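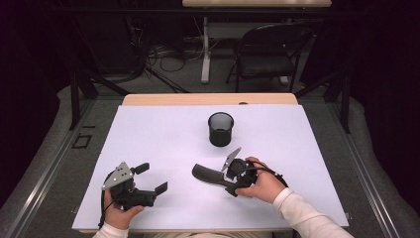

**Visual Ergonomics Group, Department of Building Physics, Hetadel**

**Figure 3.** Black mesh cup standing on a white board laid over a wooden table. A narrow strip of the wood remains visible along the far edge.

### 4.2 Effect of surface lightness on reading comfort

Desk tops at the Brareo and Okeck offices differ mainly in lightness. Those at Brareo are pale wood throughout, while Okeck replaced its wooden tops with white ones in May. A dark object on a white ground (Figure 3) gives a much stronger local contrast than the same object on wood, and earlier work by our group suggested that this contrast draws the eye away from printed text during long reading tasks.

The comparison used 46 office staff, each of whom read two passages of 2000 words, one on each surface. Horizontal illuminance at the desk was held at 600 lux. Ceiling fittings were the same model at both sites and were cleaned before measurement. Blinds stayed closed, and screens were switched off for the length of each reading. Discomfort was scored on a scale from 0 to 100, with higher values meaning greater discomfort.

The median score on white was 62 and was higher than on wood for most readers. The difference was largest among staff seated directly below a fitting. Those seated between two rows gave similar scores for both surfaces – a result that held when age and use of glasses were taken into account. Reading speed did not change with the surface.

Shading also has to be considered. On a matte white top, weak shadows remain visible even where the light is fairly even (Figure 4). The Wuisan discomfort index treats the desk as a uniform field and leaves such gradients out. We therefore report raw scores alongside the index values.

**Figure 4.** Matte white surface under even light, with a soft diagonal band of slightly darker shading. 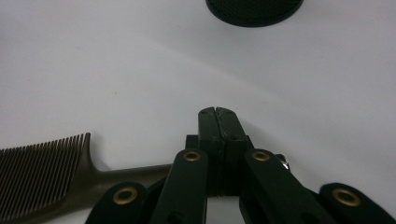
### 4.3 Limits of the comparison

Seating was not assigned at random. Costel Pop recorded the position of each reader, but staff kept their usual desks, and the two sites differ in ceiling height.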